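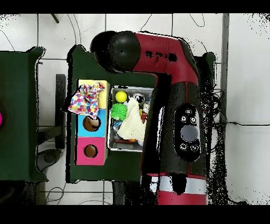

Do I have to sort my stuff before I drop it off?
Please don't. Bring it mixed, in whatever bag or box you have, and we'll do the sorting.

About Pretness

Hi, I'm Ashley Nuttall, and I started Pretness out of a two-car garage on Dawber Street with one folding table and way too many tennis balls. The balls weren't mine (I don't even play). They came out of my sister's playroom, along with dish towels, puzzle pieces, half a tea set and a soda can that had been living behind the couch. She said if I could get it all out of the house by Friday she'd buy me dinner. I did, and she did, and then two of her neighbors called me the next week.

So that's what we do. We take the mixed-up basket. You know the one – every family has it, and it's usually at the bottom of the stairs. Toys, washcloths, empties, things nobody wanted to carry to the right room. We pull it apart, put like with like, and send you back the parts worth keeping in boxes you can find things in.

We moved out of the garage in February, a couple of years after that dinner, and now we're in the old Zellen print shop, on the side that faces the parking lot. It has great windows and terrible heat. I love it. 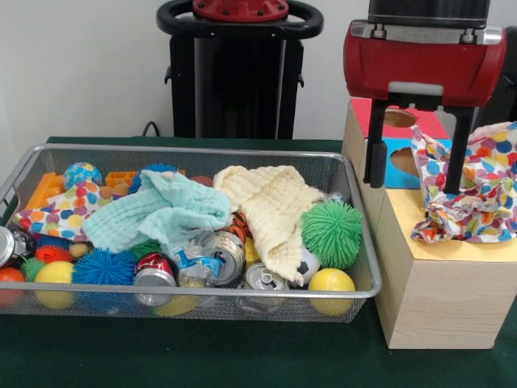

Then there's the order we work in, which I will happily talk about for an hour if you let me. Soft things come out first. Towels, washcloths, doll blankets, anything that drapes, because fabric hides everything under it and you can't tell what you've got until it's off. After that we go for cans and bottles, and those go straight into recycling. Balls are next (they roll, so they get a deep bin with tall sides), and blocks and small hard pieces go last. I tried doing it by color once. It looked gorgeous and it took all day and a four-year-old undid it in a minute!

My very first price list was a flat rate per basket, and I lost money on it for months. Baskets are deeper than they look. The most we ever got out of a single one was 178 separate things, and 19 of those were socks with no partner. These days we charge by the hour with a cap, and we'll tell you the cap before we start.

Cloths get washed before they go back to you. We use plain unscented detergent, so if you have a favorite, send it along in the bag with your name on it. Rubber and plastic toys get a wipe with soapy water and a night on the drying rack. Spiky balls take the longest to get clean, and I've gone through a lot of old toothbrushes. 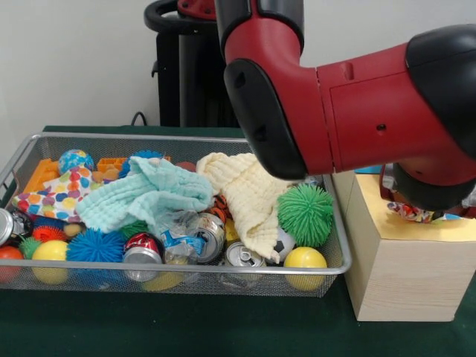 Towels, toys and cans, all in one basket.

We also run a class, which I never planned on. A teacher at Drestell Elementary asked if I'd come and show her kindergartners how to clean up after free play, and I brought a big basket of junk and let them go at it. They were so good! Much quicker than the grown-ups, and very firm with each other about what counts as trash. We've been back every term since, and we do a parents' version here at the shop in the evenings, starting at 6:30. Coffee is included. Folding a washcloth in thirds is also included, like it or not.

What we don't take: paint, batteries, anything with food still in it, and anything alive. (There was a snail. He's fine.) Clothes we'll do if they're mixed in with the rest, but we aren't a laundry, and the place two doors down is very nice.

Last year we passed on some 1000 toys to families who wanted them, all of it checked over and bagged by kind. If there are things in your basket you're done with, put a note in and we'll find them a home. If you change your mind about the giraffe, call us quick – giraffes go fast.

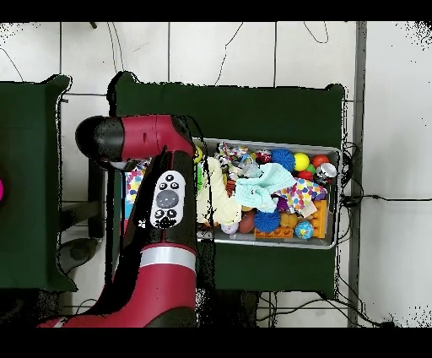

How long until I get everything back?
Most baskets are ready in three working days. Allow an extra day if there are a lot of cloths to wash and dry.

Come by and say hi. We're at 129 Dawber Street, parking lot side, and the door sticks, so give it a good push.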